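Idthorpe Reading Room: progress report to the Söderlund Fund
June 2019

Dear Maite,

You asked for something short and readable this time, so I've left the spreadsheets for the attachment and I'll just tell you how it's been going. Mostly well! A bit slower than I promised in February, and I'll get to that.

The local history collection

This is where most of your money has gone and I'm really pleased with it. When we started, the parish papers were in tea chests in the back office at Teltstead and you took your life in your hands getting anything out. We now have 500 items sorted, boxed and listed, from the school log books to a lovely run of seed merchants' bills (somebody in Idthorpe bought a frightening amount of turnip seed). The oldest thing so far is a rent book from 1832, with a pressed fern between two of the pages. We've left the fern where it was and put tissue round it.

The listing is plain: title, date if there is one, who gave it, which box. Aitana Soler wanted subject headings as well and I said no, then spent a week trying to find everything about the mill and said yes. So that's being added as we go, and it's the main reason we're behind. I'd expect the rest of the boxes to be listed by the end of the summer, apart from the maps, which need flattening first and are a job of their own.

The reading room

We're open two afternoons and one evening now. The evening was a gamble and it's turned out to be the busiest, mainly people tracing their families after work. We've issued 100 reader's tickets since we opened the doors. A few of those are people who came in to get out of the rain, but some of them have come back, so I'm counting them!

Daylight is the thing everyone asks for. You can't read faded brown ink under a strip light, and I've been going on about skylights to anyone who'll stand still: a plain rectangle in the ceiling, blue sky through it, and no glare on the tables.
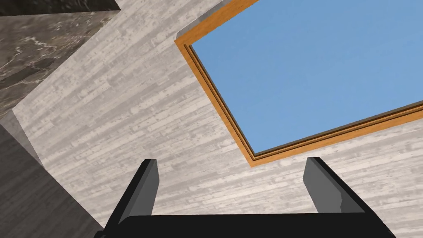
Talks and school visits

We ran a short set of talks over the spring. The one on the Oridau letters was packed out and we had to borrow chairs from the chapel. (The letters are from a family who left Idthorpe for good and wrote home complaining about the bread for years.) The talk on hedges was less popular, but the people who came stayed for an hour afterwards arguing about hawthorn, so I don't call that a failure.

The primary school brought 17 children to look at the old log books. They went straight for the punishments, of course. Their teacher has asked to come back in the autumn with the next class, and I'd like to have copies made of the best pages before then so the originals aren't handled so much.

Money

We're under on shelving, because the second-hand racking was in better shape than we thought, and over on archive boxes, which have gone up. I'd like your permission to move the shelving underspend across to boxes and map folders. Nothing else has shifted enough to trouble you with, and it's all in the attachment line by line.

What's next

Maps, more boxes, the mill headings, and a proper sign for the front door so people stop trying the side one. If you can get over to see us, come on the open evening and I'll have the rent book out for you. Could you let me know about the shelving money before I put in the next order?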